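螺丝这种东西，还是得有个家

工作台收纳小记　2024年8月25日

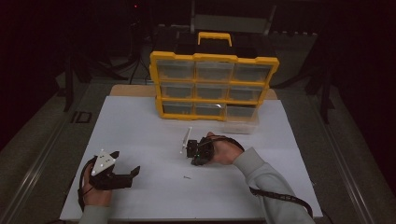

黄框九格零件盒，右下角的抽屉拉开着，白色台面上还躺着一颗小螺丝。

家里凡是修过两样以上东西的人，都有一只饼干铁盒。铁盒里装着螺丝、垫片、一枚外国硬币、半截蜡烛，以及一把不知道开哪扇门的钥匙。每次要找一颗合适的螺丝，就把铁盒整个倒在报纸上，翻十分钟，找到一颗差不多的，拧上去，歪的。

我用铁盒用了13年，去年12月终于换成抽屉式的小零件盒。下面几条是换完以后攒下的经验，有些是花钱买的，有些是跪在地上找东西时想通的。

先买小的
三排三列，九个抽屉，对一般家庭够用了。我原先看中一款几十格的，Viorica Văduva劝我先把铁盒倒出来分一分再说。分完一看，真正用得着的只有七类，剩下的全是“说不定哪天”。那天至今没来。

抽屉要透明
不透明的抽屉等于九只小铁盒。透明的隔着面板就能看见里头还有没有货，省得一个个拉。半透明发灰的也行，只是灯光暗的时候要凑近些，显得人很老。

带提手的，提之前先看抽屉
提手很方便，从柜子提到台面，一只手就够。但是请先确认每个抽屉都推到底了。我有一次提着它转身，最下面那格滑了出来，三毫米的自攻螺丝撒了一走廊。后来一个星期，全家都穿拖鞋。

怎么分格
按用途分，别按尺寸分得太细。“挂墙的”“家具的”“电器后盖的”，比“M3×8”“M3×10”好记得多。重的放最下面一排，整个盒子站得稳。常用的放右下角（左撇子请自便），手垂下来就能够着。留一格空的，专门放拆东西时多出来的螺丝。一定会多出来的。

标签
我试过Itix的标签机，字打得漂亮，换个分类就得重打，撕下来还留胶。现在用纸胶带加圆珠笔，丑，改起来只要五秒钟。标签贴在抽屉正面的下沿，别把整面糊住，不然透明的钱白花了。

在浅色台面上干活
深色螺丝掉在白桌面上，一眼就看见。掉在花桌布上，就算捐给桌布了。我在木板上铺了一层白色的面，脏了擦一擦就行。如果你的螺丝是亮银色的，换块深色的垫子，道理一样。

一次只拉开一格
拿一颗，推回去，再拉下一格。同时开三格的结果，是收工时随手一丢，第二天“挂墙的”里面住进了“家具的”。混格这件事开了头，半年后就又是一只铁盒，只不过贵一些。

落单的那颗
收工前，台面上总会剩下一颗。先别急着塞进空格，拿它跟刚拆过的东西比一比。我有一把Restis的台灯，装回去以后少了一颗螺丝，现在低头的角度全凭心情。那颗螺丝后来在空格里找到了，我懒得再拆，两边就这么僵着。

抽屉拉不顺怎么办
多半是有垫片卡在抽屉后面。把抽屉整个抽出来，盒子朝前倾一倾，东西自己会滚出来。别上润滑油，油沾了灰更涩，螺丝也会变得滑溜溜的。用干布擦一擦轨道就好。

至于那只饼干铁盒，现在装饼干太旧，扔了又可惜，暂时用来放纸胶带和圆珠笔。上周我在里面又发现了一枚垫片。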